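November, late, kettle on

Gripper week continues! I said I'd only write this diary when something happened, and now three things have happened at once, so it's going to be a long one.

First, the pads arrived from Nisville. I'd ordered the soft ones and the slightly less soft ones, and of course they came in one bag with no label, so I spent a good part of the evening squashing them between my thumb and finger and frowning. (I think I've got them sorted. I've put a dot of marker pen on the soft ones anyway.) The soft set is lovely on fruit but it folds over when you close hard on anything narrow, and then you're holding the thing with plastic and hope. The firmer set doesn't fold, but you feel every bump come back through the handle.

Second, I finally swapped the Sutter linkage for the Trostard one, having put it off for weeks. The Sutter opens quickly and shuts quickly and that's about all it does. Anything in the middle is a lottery. With the Trostard you squeeze halfway and the fingers sit halfway, which sounds like nothing until you've chased a grape across a worktop. It's heavier though! My wrist was moaning by teatime and I've still got a groove across my palm from the trigger. I weighed the two on the kitchen scales and the difference came to 171 grams, and I'd have guessed double that going by the ache.

Third, the Flonum controller. Oh dear. I had it on the bench with the little arm and it would not home. It went left, thought about it, went left again, and bumped the end stop. I changed the cable, I changed the port, I read the same page of the manual until it stopped being words. In the end it was the supply, which I'd left set for the old board. So that was most of a morning gone on a knob. It homes fine now, and it's a good deal quieter than the old one, which used to whine like a fridge.

Anyway, the comparison. I wanted one dull, fair test I could do with both linkages and both sets of pads, so I settled on 40 picks for each pairing, out of a bowl or basin and back in again, and I write down a tick, a slip or a drop. A slip is when it moves in the fingers but I still get it there. I've gone back and forth on whether a slip ought to count as half a tick and I've decided no, it gets its own column and I can argue with myself later.

Sutter with the soft pads: 6 drops, all of them because I couldn't stop the fingers anywhere sensible on the way in. Sutter with the firm pads was no better, and louder. Trostard with the firm pads was much tidier. Trostard with the soft pads I've only half done, so I'm not writing a number down yet or I'll start believing it.

Oranges are the ones I keep coming back to. They're heavy enough to show up a weak grip, and they roll the moment you nudge one. Going in with the jaws wide and straight down works far better than sneaking in from the side, where you just push the orange round the wall and follow it like a fool.

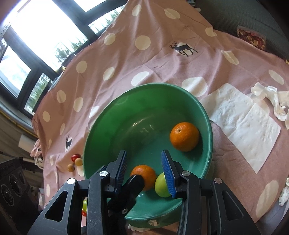 I also need to sort out how I close. I've noticed I rush the last bit, every time, and the fruit twists as the second pad touches. If I let both pads arrive together and then squeeze, I get hardly any slips. The arm won't have that problem once the Flonum is driving it, but then the arm will have its own bad habits, I'm sure, and I'd like to know which faults are the gripper's and which are mine before I bolt one to the other.

Jobs for tomorrow: finish the soft pads, oil the squeaky joint, ask Nisville whether they do anything between the two softnesses. And put the supply back where it should be and tape over the knob!

My hand really does hurt. Bed.

Recent entries
The end stop and other enemies
Two cheap wrist cameras, one good lens
Why I've gone off suction cups
Nisville pads, first order

Comments

Have you tried the firm pads with a thin strip of the soft stuck on the front? I did that on my Sutter and it stopped folding. Looks awful, works a treat.

Tape over the knob is the right answer. Mine's been taped for years.

Please do eggs next. I'll bring the cloth.

Is the Trostard still sore on the hand after a few days, or do you get used to it? Thinking of buying one but I've got small hands and the trigger looks a long way out.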